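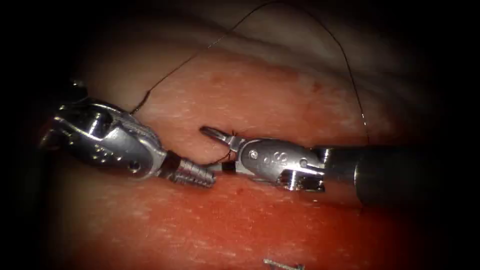
Two surgical instruments and a suture thread over red tissue.

MEDIA RELEASE
7 Mar 2018

Walking group questions "protected" label for Vuratov highlands

The Drosach Walkers' Association has asked the park authority to explain what the proposed listing of the Vuratov highlands would protect, and from whom.

The draft nomination, released for comment this month, calls the plateau "pristine". Association president Janka Matoušek said anyone who had walked there would struggle with the word.

"There's a gravel road to the Skalell lookout, a kiosk, and a car park they've enlarged twice," she said. "I'd love to see the place listed. I'd also like to see a weed budget before I see another brochure."

The highlands cover grassland, peat bog and a belt of stunted forest on the eastern slope. The nomination names 18 plant species of concern. It gives no survey dates for any of them, and the association says its written request for the field records has gone unanswered.

Members are also doubtful about the visitor forecasts. The draft promises that higher numbers will "fund conservation outcomes", yet the fee schedule attached to it sends 90 per cent of gate takings to road and building works. Ranger positions for the whole plateau would stay at two.

"Maybe there's a second schedule that fixes this," Ms Matoušek said. "We've asked for it. So far we've had a very nice letter about branding."

The association wants the summit track, which reaches 1188 metres, closed during wet weather until the eroded section below the saddle is rebuilt. The draft describes that section as "characterful".

It is also seeking a cap on coach arrivals at Skalell, publication of the water testing results for the upper creek, and an extension of the comment period, which closes at the end of March.

The association does not oppose the listing. It will decide on a formal submission once the field records are released, or once it becomes clear that they won't be.

Copies of the association's letter to the park authority are available on request.

Media contact: Janka Matoušek, Drosach Walkers' Association

ENDS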